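Can a two-arm bench setup tidy up small parts and toys yet, or should I keep paying people to do it?

Posted in Automation and Small Shop > Handling and Sorting
Tags: pick and place, bimanual, grippers, sorting, chores

wickramasinghe_bench

I run the returns side of a toy lending library. Bins come back mixed: blocks, cars, puzzle pieces, plastic food, the odd battery cover. Two part-time staff empty each bin on a table, sort the contents into trays, check for damage and wipe everything down. It takes 19 minutes per bin on average and we process 128 bins in a normal month, more in February when the school loans come back.

My board has seen videos of pairs of robot arms folding towels and loading dishwashers and wants to know why we are not looking at this. I have a background in electronics and can wire and configure things, but I have no experience with learned control. Before I answer them I would like to know where the technology stands for a job like ours.

What I have in mind is a plain table, two arms side by side at the back edge, parallel grippers, one fixed camera looking at the table and one on each wrist. No conveyor. The objects are light and mostly between the size of a die and the size of a shoe. 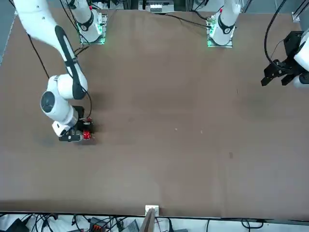 My specific points:

The arms do not need to be fast. If a bin took an hour unattended I would accept that, because we could leave it running after closing at 6 p.m.

They do need to be able to finish a bin. A system that sorts 90 percent of the pieces and then waits for a person is of limited use at night, although I suppose it is worth something.

Damage inspection can stay with the staff. I only want the emptying and sorting.

I have read product pages from Edinari and Astia and neither states a success rate for mixed items. Both state payload, reach and repeatability, which do not answer what I am asking. Repeatability tells me the arm returns to the same point. It does not tell me whether there will be a toy between the fingers when it gets there.

Also, is there any reason to prefer two arms over one for this? Every video shows two.

11 replies, 3 shown (sorted by votes)

gesine_controls
38 votes, accepted by poster

I have commissioned pick and place cells for a parts distributor and, for the past two years, worked with bimanual setups like the one you describe. Taking your points in a different order.

One arm or two. For moving single light objects from a table to a tray, one arm is enough. Two arms matter when an object has to be held while something is done to it (opening a lid, pulling apart two blocks that are pressed together, turning a piece over in the air) or when the table is wider than one arm can reach. Your bins will contain some of the first kind. If I were you I would count how many pieces in a bin are attached to another piece when they arrive. If it is one or two, have the robot put them in a reject tray and buy one arm.

Grasping. Rigid objects with two roughly parallel sides, lying apart from each other on a plain matte surface, are close to a solved problem. A cube or a toy car will be picked up nearly every time once the position estimate is good. What fails:

Thin flat pieces. A puzzle piece lying flush on the table gives the fingers nothing to close on. People slide it to the edge or lift a corner with a fingernail. Suction does this well and parallel fingers do it badly.

Piles. The first picks from a heap are easy, then the heap shifts and the camera's view of it is out of date. Spreading the contents in a single layer before picking helps more than any change of software I have tried.

Transparent and chrome-like pieces, if you rely on depth cameras.

Anything soft that deforms under the fingers. It can be done, but the placement at the other end becomes unpredictable.

We ran our own acceptance test before we let the setup run without a person next to it. 538 picks, mixed rigid items, one layer, no overlap permitted at the start. 40 failed on the first attempt. Of those, most succeeded on a second or third try, and the remainder were pushed out of reach or knocked off the table. The last group is what decides whether you can leave the building. A missed pick costs you ten seconds. A ball on the floor stays there until morning, and a piece wedged under a wrist can stop the arm on a force limit with the rest of the bin still to do.

So put a raised lip on the table. Make it taller than you think is needed, then check that the wrist housing clears it at the lowest pick height.

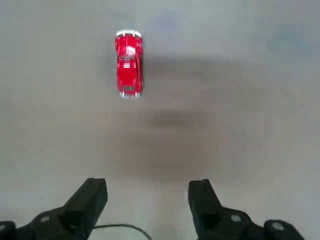

The approach is where a wrist camera earns its cost. From a fixed camera the position of a small object is good to a few millimeters at best, and the arm itself blocks the view exactly when you need it. A wrist camera lets the controller correct in the last stretch. For a toy car the correction that matters most is rotation. The fingers should close across the width of the body, so the car has to be lined up with the gripper before it descends. If it is off by 20 degrees the fingers will often rotate the car into line as they close. If it is off by 60 they will land on the hood and the roof, or jam against the two ends, depending on how far they open.

Check the maximum opening of any gripper you are quoted against the longest side of your common items as well as the shortest. Vendors quote the stroke with bare fingers, and rubber pads take some of it away.

Watch shadows too. At low heights the gripper throws its own shadow on the table, and a vision system tuned under one set of lights may treat the edge of that shadow as an object. Diffuse light from above reduces it. If your room has windows, test once at noon and once after dark, particularly if the plan is to run at night.

Sorting. Deciding which tray a piece belongs in is now easier than picking it up, provided your categories are visual. "Cars" against "plastic food" is fine. "Belongs to set 14" against "belongs to set 15" when both contain the same red block is not something a camera can settle, and your staff probably cannot settle it either without the inventory sheet.

Time. Expect each pick to take between eight and fifteen seconds with the kind of light arms you are considering, at speeds I would accept near people. Multiply by the pieces in a bin. Your one-hour limit is realistic for a small bin and not for a full one.

My recommendation would be to have staff tip and spread the bin, let the machine sort what it can during the day while somebody is in the room, and count the interventions for a month. If the count is below one per bin you can start thinking about evenings. You did not mention how the next bin gets onto the table. That step is a second project and usually costs more than the first.

shelfandbin
9 votes

Mostly agree with the above, but I would be more pessimistic on cost and less pessimistic on piles.

Piles: modern learned policies deal with clutter better than the older detect-then-grasp approach, because they keep looking while they move. They will nudge things apart without being told to. The catch is that somebody has to provide the demonstrations, usually by driving the arms by hand through the same task several hundred times with the objects scattered differently each time. It is dull work and quality drops when the operator gets tired. If your toy stock changes every season you will be doing some of it again. Ask a vendor who does this, where, and what it costs per new item type. If the answer is that it "generalizes", ask to bring a bin of your own toys to the demonstration and tip it out yourself.

Cost: 128 bins at 19 minutes is a little over 40 hours a month. At part-time wages that is not a large sum, and you would still be paying for inspection and wiping, which sound like the larger half of the job. I would get the split before talking to anyone. If sorting alone is seven or eight minutes of the 19, the savings will not pay for two arms, three cameras, a computer, and a day of your own time every week to keep it all running. Cables alone will take some of that day. The ones running to the wrist flex with every move and they need slack in the right places, or they catch on the elbow.

For what it is worth I looked at the same thing for a hardware store's returned fasteners. We ended up with a sieve stack and a vibrating tray. It has no idea what it is sorting and it has not needed a software update. For toys you could at least separate by size first and leave the arms, if you buy them, a narrower range to handle.

tallgrass77
2 votes

We have one robot vacuum and it eats the blocks. I would wait.

wickramasinghe_bench (poster)

Thank you, this is more useful than the product pages. To respond to a few things.

I timed six bins with a stopwatch. Emptying and sorting came to a bit under half the total, so the second reply is right about where the time goes. Wiping is the longest single step.

Attached pieces are more common than I expected, nearly all of them interlocking bricks from the school loans. With those excluded I would put it at one or two per bin, so one arm and a reject tray looks like the sensible case to price.

Our puzzles are already bagged separately by most families. I could make that a condition of return, which removes the flat pieces.

I am going to tell the board that the arms can probably do the picking in the daytime with someone in the room, that they cannot do the wiping, and that I would like to borrow or rent one for a month before any purchase. If anyone has a figure for how often finger pads need replacing with painted wood and hard plastic, please add it. I would also like to hear from anyone who has done the raised lip, and what height they settled on.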